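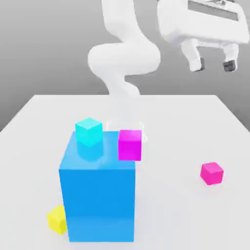

Home | Archive | Search | Subscribe | Thread view

Subject: Re: sourdough gone flat since the move
List: Lanenar Home Bakers

Hi all,

Hildegard Stüber wrote:

> I moved in May and brought my starter with me in a cooler on the back
> seat. Same flour, same recipe, same Kettler pot I have baked in for
> years. Every loaf since then spreads out like a pancake. It tastes
> fine but it has no height at all and the bottom is gummy. The starter
> bubbles up and looks happy. I have tried more flour and I have tried
> kneading longer. My daughter says buy a new oven. Before I spend that
> kind of money, does anyone have an idea?
>
> Hildegard

Hildegard, please don't buy an oven yet!! I went through almost exactly this two years ago when we left the apartment and moved out here, and I was ready to throw the starter in the compost and go back to store bread. I'm going to ramble a bit, so get a coffee.

First thing I'd want to know is how warm your new kitchen is. You didn't say. My old one sat over the boiler room and was a sauna all year round, and I'd learned to make bread in a sauna without knowing it. Then we came here, and the kitchen faces south with big windows, so I figured it would be about the same. Nope. In the mornings it was freezing, and by three in the afternoon it was hotter than the apartment ever got. I was leaving my dough out "overnight like always" and then shaping it after lunch, and by then it had gone way past where it should be. It looked puffy and lovely in the bowl and then just slumped when I tipped it out. Pancake. Gummy too, some days, which confused me, as I'd always been told gummy means the opposite problem (dough that hasn't gone long enough). I've had it both ways, so I wouldn't lean on that too hard.

So before you change anything else, buy a cheap thermometer and stick it in the dough. Not the room, the dough. Write it down every couple of hours on whatever paper is lying around. I used the back of the gas bill.
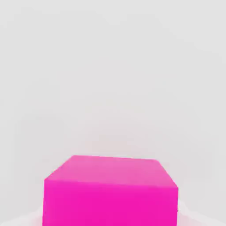

Second, use a jar. I know you've got that beautiful wide bowl, I remember it from the bake sale, but you can't judge anything in a wide bowl. Pinch off a piece of the dough after mixing, press it into a straight-sided glass, put a rubber band at the top of it, and set it right next to the bowl. When the little piece has gone up by half, go shape the big one. Don't wait for it to double. I waited for double for years because the book said double, and it worked in the apartment by pure luck, I think.

And about the flour. You say same flour, but is it the same bag? I switched to the Mundametti strong white when the store near me stopped carrying my usual, and I had to hold back water for a few weeks until I got the feel of it. For a 500 gram loaf I dropped 60 grams of water and the thing finally stood up. After that I crept it back up again, a spoonful at a time. Adding more flour on the table while you knead (I'm guessing that's what you did?) never works for me, it just sits in streaks.

The oven. OK, so the oven might be part of it, I'll give your daughter that. My dial lies. I set it to 230 C and the little hanging thermometer said 200, and it stayed at 200 no matter how long I let it preheat. That would do it for a gummy bottom! I crank it all the way up now and leave the pot in there for a full hour before the dough goes anywhere near it. Also I take the loaf out of the pot for the last ten minutes and put it straight on the rack. Oh, and let it cool. I mean really cool. I cut mine warm all the time and then complain that it's sticky, and my husband points at the clock.

About the starter, "bubbles up and looks happy" is good, but how long after feeding are you using it? Mine is at its best 5 hours after a feed, and at eight it's already sinking and smells like nail polish. If yours is living somewhere warmer now, it may be peaking while you're out. Try feeding it more flour each time so it takes longer. I do one spoon starter, four flour, four water, very scientific.

I also got one of those Edeo proofing boxes for my birthday. It's nice. Do you need it? No. The oven with only the light on did the same job, except for the day I forgot and turned the oven on with the plastic tub inside. We don't talk about the tub.

If I were you I'd bake the same plain white loaf three times in a row and change one thing each time, starting with a shorter rise. I know it's boring. I kept changing everything at once and had no clue which bit helped.

Let us know the dough temperature when you have it, and cut one of the sad loaves down the middle and tell us what the holes look like. Big caves at the top and tight at the bottom would be useful to know. And the pancakes make very good croutons, I still have a bag in the freezer.

Oh, and does anybody still have the rye crispbread recipe that went around last winter? The one with caraway. My copy got wet.

Replies (3)

> Second the jar trick. I use an old olive jar and it has saved me more loaves than any book.

> My money's on the oven, sorry. Ours was off by a mile until we had the door seal replaced. Cheap fix.

> Thank you all. It's Hildegard. The kitchen is MUCH warmer than the old one, I had not thought of that at all. Loaf going in tonight with the shorter rise. I have the crispbread recipe, will type it up.

Recent threads

Re: Rye crispbread with caraway
Dutch oven lid handle came loose
Freezing shaped rolls, before or after proof?
Lanenar bake sale, who has the folding tables
Dough sticking to new basket
List digest no. 102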